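# Notas da aula 5 — Manipulação em simulação e o projeto de arrumação

Disciplina: Introdução à Robótica Experimental
Sala de simulação, edifício Fullstead
Versão de 2022-02-25

Estas notas acompanham a aula e servem também de guia para quem vai trabalhar no projeto Trovik durante as próximas semanas. Peço desculpa desde já pelo tamanho, porque comecei com a intenção de escrever duas páginas e depois lembrei-me das dúvidas que foram aparecendo no corredor, algumas muito boas, e achei que valia a pena deixá-las respondidas por escrito. Leiam com calma, de preferência com o simulador aberto ao lado.

## 1. O que queremos que o robô faça

A tarefa do projeto é fácil de dizer: há uma sala com recipientes e embalagens espalhados pelo chão, e o robô, que tem 2 braços, deve apanhar as embalagens e colocá-las no recipiente. Qualquer um de nós faz isto enquanto fala ao telefone. Para o robô, cada embalagem obriga a resolver quatro problemas encadeados: saber onde ela está, escolher o braço, chegar lá sem bater em nada e fechar a garra de um modo que aguente o transporte.

Na primeira semana quase todos os grupos se atiram à última parte, a de fechar a garra (eu também o faria, é a mais divertida!), e deixam a escolha do braço para uma linha de código escrita à pressa. Depois passam dias a perceber por que razão o cotovelo dobra de forma tão estranha. Comecem pela escolha do braço. Uma regra simples, como comparar a distância de cada punho ao objeto, já dá um bom ponto de partida, desde que a distância seja medida no referencial da base e nunca no referencial da câmara.

## 2. Referenciais, outra vez

Sei que já falámos disto na aula 3 e sei que há quem suspire quando volto ao assunto. Mesmo assim, a maioria dos erros que encontrei nas entregas anteriores vinha daqui.

Temos quatro referenciais a considerar:

- **Base**: fixo ao corpo do robô. Todas as posições que guardam em ficheiro devem estar neste.
- **Punho** (um por braço): move-se com o último elo. É nele que se exprime a orientação da garra.
- **Câmara da cabeça**: vê a cena de cima e apanha os dois braços ao mesmo tempo.
- **Câmaras dos punhos**: uma por braço, montadas junto às garras, e que por isso rodam com elas.

Quando compõem transformações, escrevam por extenso de onde para onde vai cada matriz. Um nome de variável como `T_base_punho_dir` parece feio e comprido, mas no dia em que o braço direito resolve ir buscar o objeto ao teto vão agradecer a vocês próprios. Invertam a matriz com a função da biblioteca Geagea que demos na aula 2, em vez de transporem tudo e esperarem pelo melhor: só a parte da rotação é que se inverte por transposição, a translação tem de ser multiplicada e trocada de sinal.

## 3. Aproximação e fecho

Dividimos a apreensão em três fases, e peço que as mantenham separadas no código, cada uma na sua função.

**Pré-apreensão.** A garra vai para um ponto recuado, já com a orientação final e com os dedos abertos. A distância de recuo é um parâmetro vosso. Comecem com um valor generoso e vão encurtando.

**Aproximação.** O punho avança em linha reta ao longo do eixo da garra. Se a orientação ainda estiver a mudar nesta fase, um dos dedos acaba por varrer o objeto de lado e deitá-lo ao chão. Numa lata isto é particularmente ingrato, pois ela rola e obriga a repetir a deteção desde o princípio.

**Fecho.** Os dedos fecham até a posição estabilizar, ou até se atingir o limite de força. Registem qual das duas condições terminou o fecho. Numa embalagem cilíndrica há pelo menos duas maneiras razoáveis de pegar: com os dedos de um lado e do outro do corpo, vindo pelo topo, ou atravessados, vindo de lado. A escolha depende de a embalagem estar de pé ou deitada e, claro, do espaço que existe à volta.

Uma nota sobre o atrito: o simulador traz um valor por omissão bastante otimista. No teste comum, que corremos com a semente 3454, vamos baixá-lo. Se a vossa apreensão só funciona com o valor original, é bom que o descubram antes de mim.

## 4. O que guardar em cada tentativa

Cada grupo corre 33 tentativas. Para cada uma, guardem:

1. as posições das juntas dos dois braços, ao longo de toda a tentativa;
2. a abertura das garras;
3. as imagens da câmara da cabeça e das câmaras dos punhos, com o instante de aquisição;
4. o resultado, segundo a grelha que está na pasta Murnton;
5. uma frase escrita por uma pessoa, em português corrente, sobre o que se passou.

O ponto 5 parece burocracia e é o que mais uso quando leio os relatórios. «A garra fechou antes de chegar» diz-me mais do que uma tabela de erros médios. Escrevam-na logo a seguir à tentativa, enquanto se lembram.

## 5. Ler as vistas de uma câmara
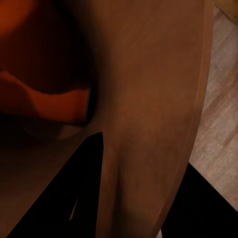
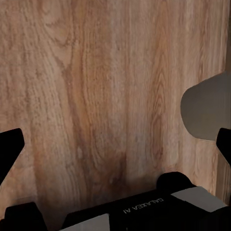
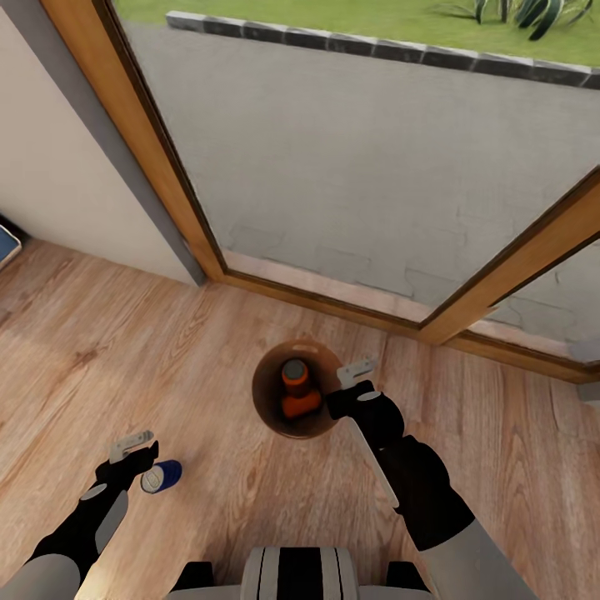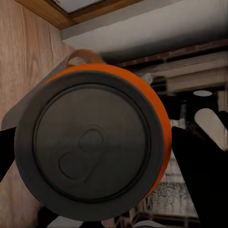 O relatório deve ter uma secção dedicada à perceção, e gostava que lá discutissem a sério o que cada câmara permite e não permite decidir. Uma detecção bonita numa vista pode ser inútil para planear o movimento, e convém pensar nisso antes de escolher a arquitetura da rede. Na terceira imagem, por exemplo, temos os dois braços, o recipiente castanho com a garrafa laranja lá dentro e a lata azul deitada no chão junto à garra esquerda, e a regra da secção 1 aplica-se à lata azul quase a olho. Já na segunda, onde a madeira ocupa quase tudo entre os dedos abertos, um grupo que só tivesse essa vista teria muita dificuldade em dizer para que lado avançar. A quarta mostra o caso contrário: a lata laranja está entre os dois dedos, com a tampa virada para a câmara, e é uma ótima vista para estudar o contacto, embora a própria lata tape boa parte do que está atrás. Pensem em como combinar umas e outras — e, se decidirem dar pesos diferentes às câmaras ao longo do movimento, expliquem em que momento os mudam.

## 6. Para a próxima aula

Tragam a função de escolha do braço a funcionar e um primeiro esboço da pré-apreensão, mesmo que falhe muitas vezes. Tragam também as dúvidas escritas, que assim ninguém fica à espera de vez para as dizer. Os grupos que ainda não têm acesso à pasta Murnton devem pedi-lo esta semana.

A apresentação final fica para julho, na sala grande do Fullstead. A data exata será afixada à porta do laboratório.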